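How to measure and reduce echo in an open-plan office

Last updated 03/10/2026

An office that measures well with a sound level meter can still be tiring to work in. The usual cause is reverberation: sound that goes on bouncing between hard surfaces after the source has stopped. This page covers a basic reverberation measurement, the calculation of how much absorbing material is needed, and where to fix it. It doesn't deal with noise coming through walls from a neighbouring space, which is a matter of insulation and is treated separately.

What you need

A laptop or phone able to record uncompressed audio
A measurement microphone, omnidirectional, with a stand
Large balloons, or a starting pistol if the building allows one
A laser distance measure
Free room acoustics software that can read an impulse response
Hearing protection for everyone in the room

A phone's built-in microphone will do for a first check, provided automatic gain control can be turned off. If it can't, the decay curve will be bent and the result is of no use.

Step 1: Work out the volume

Measure length, width and height and multiply them. For rooms that aren't simple boxes, split the plan into rectangles and add the results. Where the ceiling height varies, take readings on a grid and use the mean. Leave furniture out of the calculation.

The worked figures below are for an office with a volume of 540 cubic metres, a hard floor and a painted plaster ceiling. The survey was carried out by Radwa Lahlou at the Sirnunach building.

Step 2: Prepare the room

Measure outside working hours with the ventilation off. Close doors and windows. Leave desks, chairs and screens in their normal positions, as these all scatter and absorb some sound. Keep the number of people present to a minimum, and record how many there were.

Record the temperature and humidity as well. Air absorbs sound at high frequencies, and the amount depends on both. In a small room the effect can be ignored below 2 kHz.

Step 3: Record the impulses

Set the microphone at seated ear height, 1.2 m above the floor, and at least 1 m from any wall or large object. Place the source at 1.5 m, well away from the microphone. Start recording, wait for silence, burst the balloon, and stay still until the sound has fully died away. Allow five seconds.

Use 3 microphone positions for each of two source positions as a minimum. Spread them across the room, including one near a corner. Check each recording straight away. If the peak is clipped, lower the input level and repeat.

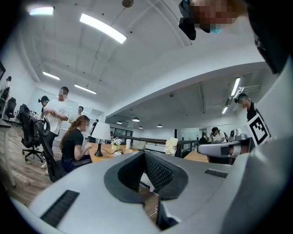
Curved ceilings need extra positions. A surface that is concave when seen from the floor gathers reflections towards a line or point, and the level there can be well above the room average. If the centre of curvature falls close to head height, the effect will be obvious in the recordings as a strong late peak. Move the microphone along the line of the curve in half-metre steps until the peak has been located, and mark the spot on the plan. Convex surfaces spread sound and rarely cause trouble.

Step 4: Read the decay

Load each recording and let the software filter it into octave bands from 125 Hz to 4 kHz. Note the T20 figure for each. T20 is taken from the part of the decay between 5 dB and 25 dB below the starting level, and is then extended to give the time for a fall of 60 dB.

Reject any band in which the background noise is less than 35 dB below the peak. Balloons are weak at 125 Hz, so this band often fails. A larger balloon helps a little. If low-frequency results matter, use a loudspeaker and a swept sine.

Average the remaining values band by band. In the worked case the mean at 500 Hz was 1.45 seconds.

Step 5: Calculate the absorption needed

Sabine's formula is accurate enough for this purpose:

T = 0.161 x V / A

T is the reverberation time in seconds, V is the volume in cubic metres, and A is the total absorption in square metres. Turned round, it gives the absorption already present:

A = 0.161 x 540 / 1.45 = 60.0 square metres

For a target of 0.8 seconds:

A = 0.161 x 540 / 0.8 = 108.7 square metres

The shortfall is 48.7 square metres. Divide by the absorption coefficient of the chosen product at 500 Hz. With a coefficient of 0.9, the area of panel required is 54.1 square metres. Repeat for each band. A thin panel may meet the target at 1 kHz and fall well short at 250 Hz, in which case use a thicker one or mount it with an air gap behind.

Manufacturers sometimes quote a single weighted value. Ask for the full table. Coefficients above 1.0 appear in some test reports owing to edge effects and should be entered as 1.0.

Step 6: Place the material

Sabine's formula assumes that absorption is spread evenly. Real offices have most of theirs in one plane, and the result is usually a longer decay than calculated. Divide the panels between the ceiling and at least two walls that aren't opposite each other.

Ceiling: hang panels over the desks first. Suspended rafts absorb on both faces, but the back face is less useful when the gap is small. Keep clear of sprinklers, smoke detectors and air outlets, and have the layout checked against the fire strategy.

Walls: fix panels so that they cover the height from 0.8 m to 2 m, where speech strikes directly.

Concave areas: cover the section that feeds the focus point found in Step 3. Fixing flat panels to a curve leaves a wedge-shaped gap at the edges. Narrow panels reduce this. Mahmoud Mahrous used strips 300 mm wide on the Stastov job, with the joints running along the length of the curve.

Step 7: Measure again

Repeat Steps 2 to 4 with the same positions. A difference of up to 10 per cent from the calculated value is normal. If the time is longer than this, check for two bare parallel walls, and clap once while standing between them. A fluttering sound confirms the fault, and a few panels on one of the walls will normally cure it.

Allow for later changes. Removing a carpet of 22 square metres will undo part of the work, and so will replacing cloth screens with glass. Keep the recordings and the marked plan with the building records so that the next survey can use the same positions.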